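Two tables and a plate: how we keep a small room ready
Speaker notes, Everaldo Damasceno
Triltix meeting, afternoon part, second talk

Before starting: check the microphone, ask Jyoti to close the door at the back. Water on the left side.

Opening

Good afternoon. My name is Everaldo and I take care of the room that we call Skaltach. It is one room on the ground floor of the Rocha building, with white walls and a plank floor. I was asked to speak about storage. I will speak also about tables, and you will see that in my room this is one subject.

(Wait for people to sit down. Do not start the numbers while chairs are moving.)

When I received the room, I received also a list. The list had 353 things on it. Plates, lids, bowls, play food, bottles, boxes, bags of boxes. Many of these things were on the list two times with different names. One bowl was "bowl orange" on page one and "lid, reddish" on page four. I spent my first month only with a pencil.

Today the list has 148 things. We did not throw away the difference. A part of it was double lines, a part went to the Illico people upstairs, who have a kitchen and can use it. I still miss one blue tray, but this is a personal matter.

The working table

The most important rule in the room is about the table in the middle. It is square and white, and it has a small round hole near one corner, for cables. On this table we put only what is needed for the present task. If the task is a plate and one piece of food, then there is one plate and one piece of food. The rest waits at the wall.

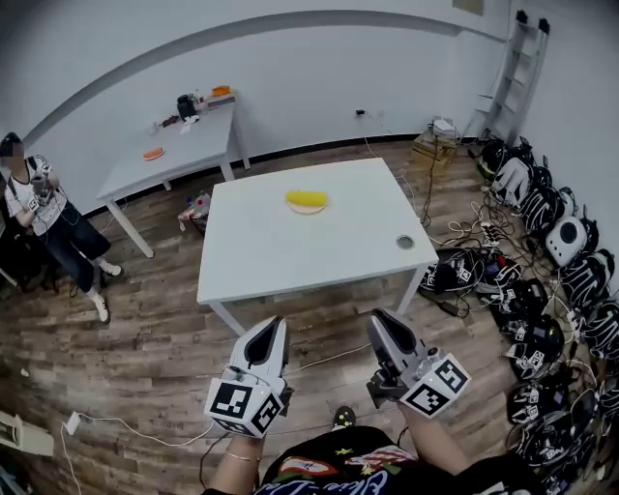
The side table is the place for all that waits. I do not ask that it looks beautiful. On a normal afternoon it will have plates, lids, some bottles and a box or two pushed to the back, and I can live with this. What I ask is that people put back a thing in the same half of the table where they found it. Plates to the front, small things to the back. If a person comes in without knowing the room, this person can find a plate in a few seconds.

In the beginning I did it the other way. I put labels on the side table, with nice tape, one place for each thing. It worked for two days. Then somebody brought a bigger bowl and all the labels were wrong. So I took off the tape, and it took me one full evening to clean the glue. (People usually laugh here. If they do not laugh, continue.)

About colors. Our plates have strong colors, or they are light tan, and the tables are white. I like this very much. When you look from the door you see at once if something was left on the table. A white plate on a white table can stay there for a week. Jyoti Kashyap, who ordered the first plates, wanted all of them white, and we had a long discussion with many emails. I won the discussion, but she chose the bowls.

The floor

I come to the floor, and I must speak a little slowly here, it is the part where I get the most questions.

The floor is wood-look planks, gray and brown. Small things that fall on it are easy to see if they are yellow or orange, and difficult if they are brown or gray. We lost a small brown lid for three weeks. It was under the side table the whole time.

My rules for the floor are these.

Bags and packaging go beside or under the table at the wall. They can stay there until the end of the day and then they go out. I tried to forbid bags completely and the result was that people hid them behind the chairs.

Cables lie flat. If a cable must cross the floor, then the person who put it tells the others, with the voice, every time somebody new comes in. I know that we should have a cable cover. It is on my shopping list under the letter C, and the shopping list is long.

Chairs go to the wall when people stand. This is the rule that people forget most. They stand up, they begin to work, and the chair stays one step behind them.

Shoes: I do not have a rule. Several people asked me about slippers. I said no, the floor is washed in the morning and it is enough.

(Next slide. Take a breath.)

Where the tables stand

For a long time both tables were against the wall, one next to the other. It gave a big free floor and everybody was happy, except that two people could not work at the same table. One was always with the shoulder against the wall. Now one table stands at the wall and the other one stands out on the floor, so that you can come to it from any side. I recommend it to every person here with a small room. You lose some floor, and you win three sides of a table.
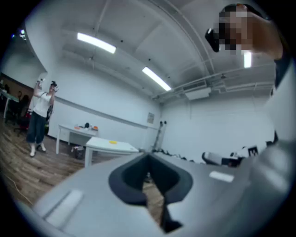

The desk at the back wall, and the nearer table with the yellow disc.

Leave enough place between the tables for one person to pass with a full tray. I did not measure this with a ruler. I took the tray from the shelf and walked. When my elbow touched the table, I moved the table.

Things that are tall or heavy go along the back wall, on the floor, in one line. Tripod stands, boxes, what you have. One line only. When a second line begins in front of the first one, the first line is dead and you will never see it again.

The end of the day

I ask for ten minutes. One person clears the working table, one person does the side table, one person looks under everything. We change the jobs each time. The list hangs on a clip, and you put a mark only if something is missing. In the old system you had to put a mark for every thing that was present, and with 353 lines you can imagine how careful these marks were.

If something is missing, you write the name of it and where you saw it last. You do not write who had it. I feel strongly about this point.

(Here the door story, if there is time: the key box had the code 1437, everybody knew it, and then one evening everybody forgot it in the same moment and we stood in the corridor with two bags of plates. The code is changed now, so I can say it.)

Added pages, for the second time I give this talk:

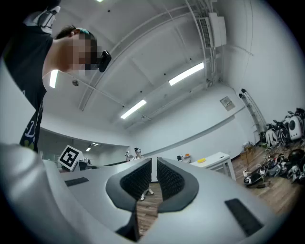 Rocha building, January

After the first talk I received some questions by email and I want to answer them in this version. If I have only a short time, I will read the first two.

The first question was about light. The lamps in our room are flat rectangular panels in a white ceiling, and the walls are white too. For finding small things it is a good light. For the eyes in a long afternoon it is a little hard, and I tell people to go out in the corridor between tasks. One person asked if we tried warmer lamps. We did not try. I can say only that I would like to.

The second question was about the air conditioning. The unit is fixed high on the wall and we cannot move it. I learned to keep light things, like paper plates and empty bags, away from where it blows. The temperature is a subject in every meeting and I have no solution for you. Jyoti brings a sweater.

The third question was if the walls should have shelves. We left them plain, with a small framed sign and not much more. I had the drawings for shelves ready. Then I thought about what happened with the 353 things, and I put the drawings in the drawer. If you have more discipline than we have, shelves are a good idea.

One person wrote that his room has a carpet, and asked what to change. I do not know, I never worked with a carpet. I asked him to write to me again after he tries the ten minutes at the end of the day.

For the questions at the end: copies of the short list are on the chair next to the door. The long list I brought also, one copy, please do not take it home.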